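# Bottle grasps from handheld gripper demos: label slips and closing too early

**Fitriani Simanjuntak**

I'm collecting demonstrations with a handheld two-finger gripper (wrist-view camera, pose from visual tracking). The task is pick a full glass sauce bottle, move it, set it down on a mark. I have 455 episodes so far. The trained policy approaches fine but closes the fingers too early in a large share of trials, and the bottle gets bumped before it is between the fingers.

Things I have already checked:

- Camera and gripper-width streams are synchronized to within one image.
- Width calibration was redone in January and again last week.
- Tracking loss is low. I drop any episode where it fails for more than 6 images in a row.

My typical grasp is on the paper label, just under the shoulder of the bottle. At that point the dark glass takes up most of the upper half of the view and the cap is out of sight.

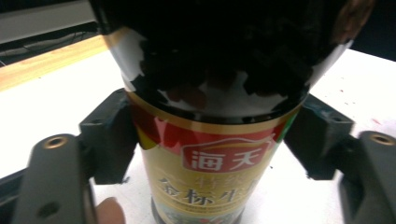

Most of my episodes pass through a phase like this, and they all start from nearly the same height. I hold the closed position for a moment before lifting, but I never measured how long. Is the early closing a data problem, or should I be looking at the action horizon? I would prefer not to record everything again.

---

**Lumbantobing**

Mostly data, from what you describe. Two separate issues.

1. Once you are close, the view carries little depth information. Glossy dark glass fills a large area and its reflections change with the room lights. The policy probably keys on "large dark region" and closes. Your images before and after closing look too similar apart from the fingers. Record a set where you stop short of the bottle with the fingers open, wait, then go on. I would add 100 of these before changing anything in the model.

2. Starting height. If all episodes begin from the same place, the policy can learn timing in place of distance. Vary height and approach angle on purpose, and write the variation down in the session sheet so you can split on it later.

For the hold before lifting: plot gripper width against time for all episodes on one axis, aligned on the first width change. If the holds spread widely, trim them to a common length. Long holds flood the training set with near-identical "closed and still" samples.

Also check your latency compensation at inference. Synchronized recordings do not help if the gripper command goes out late or early on the real arm. We lost two weeks to this on the Udby cell. The recordings were clean — the controller was executing width targets 7 steps ahead of the pose targets.

You can keep the existing episodes. Weight the new ones higher for the first run and compare.

---

**pristau_lab**

use a matte bottle. or put tape on it

---

**Stason**

Taping the bottle only makes sense if the deployed task uses taped bottles. I would leave it alone.

I agree with Lumbantobing on approach variation, with one addition. Look at where the label faces. If you set the bottle back down label-forward each time out of habit, the printed side becomes part of the grasp cue. Rotate it between episodes. A printed ring on paper under the bottle, with marks for orientation, is enough for the operator to follow.

On action horizon: shorten it at inference only and run the same checkpoint. It costs ten minutes. If early closing drops, part of the problem is that the policy commits to a closing sequence from too far out and never looks again. If nothing changes, go record the extra episodes.

Keep the evaluation starts fixed while you do this, otherwise the two runs can't be compared.

---

**Fitriani Simanjuntak**

Update, April 10, 2024: the shorter horizon reduced early closing but did not remove it. The width plot shows a very wide spread in hold times, so I am trimming those first. Stop-short episodes are being recorded now, with the bottle rotated between takes. Command timing on the arm is still unchecked.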